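Drying small laundry in a small apartment

When we moved to Baran, our apartment had no balcony and no dryer, only one window that gets sun before noon. After two winters I have learned some things about drying clothes inside, and I write them down for those who live the same way.

First, use your washer's spin. I run a second spin of 700 turns for cotton and socks, and skip it for wool. It takes a few minutes and saves me half a day of waiting.

Do not put the rack against the wall. Ours stood in the corner until February, and then I found gray spots on the paint behind it. Now I leave 30 centimeters on every side and open the window twice a day, even when it is cold - five minutes with the window wide open is better than one hour with a small gap.

Socks and other small pieces should not take space on the rack. A hanger with clips is enough for them, and it can hang from any bar. Lay the socks out flat in pairs before you start to clip, so you find the missing one now and not next week.

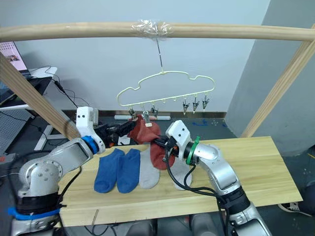
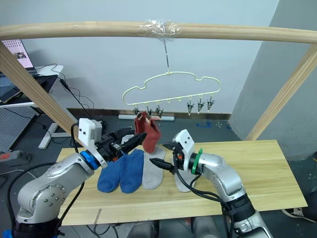

Clip by the toe if the elastic is old. The cuff stretches when a wet sock pulls on it for many hours. Thick socks go on the outside, thin ones in the middle, and the hanger stays more or less level.

For towels, shake each one hard two times before hanging. They dry softer. I do not use softener for towels, it makes them slow to take up water.

Jeans I turn inside out and hang by the waist, open like a tube. The pockets are always the last to dry, so pull them out.

If clothes smell after drying, they were wet too long. Wash again with half a cup of white vinegar in the rinse. My neighbors buy the Brarnutard powder for this, but vinegar has worked for me and it costs less.

A small fan helps more than a heater. Put it low, pointing up under the clothes. With the fan, shirts are ready in one night.

Updated 27th September: I added the part about jeans.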